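Primley cell: CPU and memory bench

README, last touched in August, mostly by Jirayu Kaewsai, partly by whoever had the keyboard

What this folder covers

Primley is one arm, one gripper, one slotted bench and one desktop tower that has had its side off for so long we've lost interest in the whereabouts of the panel. The arm's job is to carry a processor from the fixture plate to the socket, and memory modules from the same plate to their slots. This README covers how to set the cell up, how to keep it running and what to do when it sulks. The task scripts live in the Brendavar folder and have their own README, which is shorter and angrier.

If you are here to change the task, go there. If you are here because the arm has stopped with a part in its fingers, skip to "When it stops holding something."

Before you power up

Walk to the bench and look at it. The log will tell you everything is fine, but the log has never dropped a screw down a groove.

Brush out the slots in the bench top. Use the soft brush, not compressed air, which only moves the crumbs to the next groove and then into the tower. Push each fixture plate by hand. If it slides, the clamps are loose and every taught position on it is now fiction.

Check the cables under the bench with your foot well away from them. The power strip and the network lines share that floor, and the arm controller drops its connection if the blue ones get tugged. Do not tidy them while the cell is running. We know how they look.
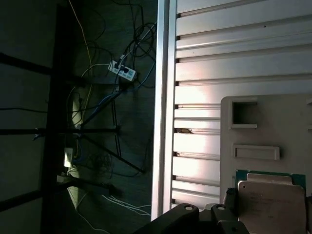

The processor goes on its plate with the heat spreader up, always. Seat it flat, then look at it from the side at eye level. A processor sitting with one edge high will still be picked up quite happily, and you will find out about the tilt at the socket, which is the expensive end.

Memory modules go in the low slot holders, lying down. The square sockets on the same plate are for a task we stopped running and are now where hex keys go to live.

Lining up the tower

The tower lies on its side against the rail, open side up. It has to touch the rail along its full length. Once it does, run the script called find_board, which visits a few known points on the motherboard and writes an offset file. Read the numbers before you accept them. If any offset is over 6 mm, the tower isn't against the rail, whatever you believe, so go and push it.

Then do a dry pass with an empty gripper at low speed. Keep a hand near the stop button for this one. Watch these places in particular:

– the rim of the case on the way in, which the lower half of the gripper clears by less than you'd like
– the socket lever, which must be all the way up and out of the path
– any cable that arches over the board (tuck it down; tape is fine, Paisan tape is better, the cheap brown stuff lets go by lunchtime)

Keep the load plate open until the processor is in. The arm does not open or close it. That was on the plan once, and we have a small box of bent levers from the period.

Placing the processor

The approach is split into a hover, a slow descent and a release. At the hover the wrist camera should give you the whole socket and at least one edge of the processor. If it doesn't, stop and redo the offset. Do not "just nudge it." The contact pins in that socket are very small and do not forgive.

Descent speed is set to 3 in the config. It can go higher. It has gone higher. Leave it at 3.

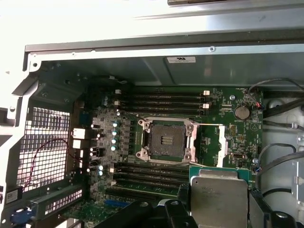 Looking after the gripper

1. Wipe the finger pads before each session. Skin oil from loading parts ends up on them and then the processor creeps during the carry.

2. Check the bolts through the fingers. Snug is enough. Whoever uses the long wrench on these will be asked to drill out the next one.

3. Swap the pads every 3,000 cycles, or sooner if the ridges look polished. The counter is in the status page and it resets itself when you update the firmware, so write the number on the sheet first.

4. After a swap, redo the closing width. The current value is 69 for the processor and 76 for a memory module, in the controller's own units, which correspond to nothing on this earth. Change them by one at a time.

5. Tug the wrist camera cable gently with the arm parked. If the picture flickers, reseat the plug at the camera end before blaming the driver.

When it stops holding something

Don't cut the power. The gripper relaxes when it loses power, and gravity handles the rest. Put a folded cloth under the part, switch to hand guiding, lift straight up until you are well clear of the case, and only then open the fingers.

If it stopped inside the tower and won't go into hand guiding, clear the fault from the pendant first. Fault codes from the Drernivora controller are listed in faults.txt, along with what they really mean.

Parking

At the end of a session, send the arm to park_high. The older park position is still in the menu and puts the wrist uncomfortably near the drive cage. It is called park_safe. We are going to rename it. 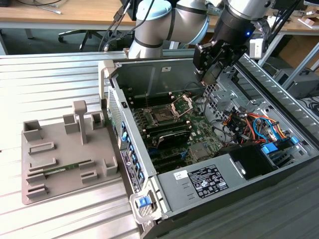 Arm over the open tower, fixture plate to the left with one memory module in its holder.

Known problems

– find_board fails in strong afternoon light. Pull the blind and run it again.
– The status page shows the gripper as closed for a second after it opens.
– The offset file is overwritten without asking. Copy it first if you liked it.
– The stop button works perfectly but is mounted where people lean.

Changes to this README go through Jirayu, who will fix your spelling and add a complaint of his own.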